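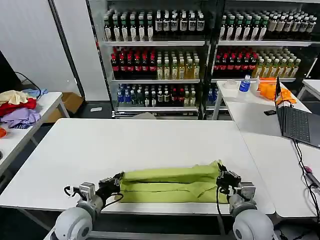 Figure 6.1. Two-arm folding station, Pemerar cell. Both grippers are on the green cloth, at the front of the table.

Skestdale Technical College
Robot Operations and Maintenance II
Unit 6: Intermittent Faults in Moving Cables
Instructor: Jocelyn Chisholm
Revised 5 May 2026

6.1 Purpose of this unit

Unit 5 dealt with faults that stay in place long enough to be measured. This unit deals with faults that come and go. The case used is the gripper fault on the Pemerar folding station at the Trunolville laboratory. Students should read the case before the lab session and bring the completed fault tree from Section 6.6.

6.2 The station and the task

The station has two arms mounted side by side, each with a two-finger gripper. The task under test was the folding of a single cloth into a flat band. Each arm takes one end, the two lift together, and the band is laid down again and released. The cloth is light and the forces are small. For this reason the original risk assessment gave most of its attention to the operator's hands and very little to the arms' effect on each other.

In Figure 6.1, note the routing of the gripper cables. The cable at the left gripper forms a short loop to the side of the arm. The cable at the right gripper hangs down. The table has a metal frame under its front edge, and the grippers work close to that edge whenever the cloth is placed near the front.

6.3 Sequence of events

The test program ran for 2710 cycles before it was suspended. The first entry of interest is at cycle 952, when the Kvaran controller recorded a loss of communication with the right gripper lasting less than one second. Communication returned without action by the operator. The controller cleared the warning and the cycle was completed.

Similar warnings followed. By the end of the program there were 141 of them, all on the right gripper. The operator on duty, Trevor MacPherson, noted in the shift log that "the right side drops out and comes back." Two entries in the log show that the gripper was restarted. No inspection of the cable was recorded.

On the final cycle the warning occurred while both grippers held the cloth. The right gripper did not receive the command to open. It stayed closed, as it was designed to do on loss of signal. The left arm had received its own command and began to move away without having released, because the program tied the release of both grippers to a single confirmation and the move to a timer. The cloth was pulled tight between the two arms. The right arm stopped on a joint torque limit. The left arm continued for a short distance and then stopped as well.

MacPherson pressed the emergency stop and then reached in to free the cloth by hand. The grippers were still closed under spring load and the cloth was still under tension. When the end came loose, the right wrist moved toward him and struck the back of his hand. The injury was a bruise. It was reported the same day.

6.4 Findings

The investigation was carried out by Nathalie MacDonald and Laurier Lévesque. Their findings are given here in shortened form.

Direct cause. One conductor in the right gripper cable had broken inside its jacket, 40 mm from the connector. The jacket showed rubbing on one side. With the arm at rest the broken ends touched and the conductor tested as good. With the wrist lowered and turned outward, they parted.

Contributing cause 1. The cable had no strain relief at the wrist. At low positions it could catch on the table frame, and each catch put a sharp bend in the same place.

Contributing cause 2. The controller cleared communication warnings without a limit on their number. The setting had been in use since 2019 and had been copied to the Pemerar cell from an older one.

Contributing cause 3. The program allowed one arm to move while the state of the other gripper was unknown.

Contributing cause 4. The emergency stop procedure did not mention stored energy in a workpiece held by two arms.

The investigators did not list operator error as a cause. The procedure on the wall said that the operator could enter the work area after an emergency stop, and he did so.

6.5 Discussion

A continuity test made with the arm parked would have passed this cable. It did pass: MacDonald repeated the test three times before moving the wrist by hand and seeing the reading change. When a fault is tied to motion, the test must include the motion. Move the joint slowly through its full range with the meter connected, and write down the position at which the reading changes. Power to the arm must be locked out while this is done.

Students often ask whether the gripper should open on loss of signal. For a cloth, opening would have been harmless. For a heavy or sharp part it would not be. Tsung-han Tsang, who teaches Unit 9, will return to this question. For the present unit, assume that the gripper stays closed, and consider what the rest of the system must then do.

Corrective actions taken at the station were as follows:

Right gripper cable replaced and clamped at the wrist, with a service loop.
Left gripper cable inspected to the same standard.
Three communication warnings in one shift now stop the program until a technician resets it.
Both grippers must report their state before either arm may leave the cloth.
After an emergency stop, tension in the cloth is released with the hand tool, from the side, before anyone reaches between the arms.

6.6 Work to be submitted

Draw a fault tree with "right wrist strikes operator" as the top event. Include all four contributing causes. Mark each gate as AND or OR and be prepared to defend the choice.

Write a cable inspection procedure of one page or less for a two-arm station. State the arm positions to be tested and the condition for rejecting a cable.

Reread the shift log entry quoted in Section 6.3. Rewrite it so that a technician on the next shift would know where to look.

Submit all work on paper at the start of the lab session. The make-up session for this unit is held in July.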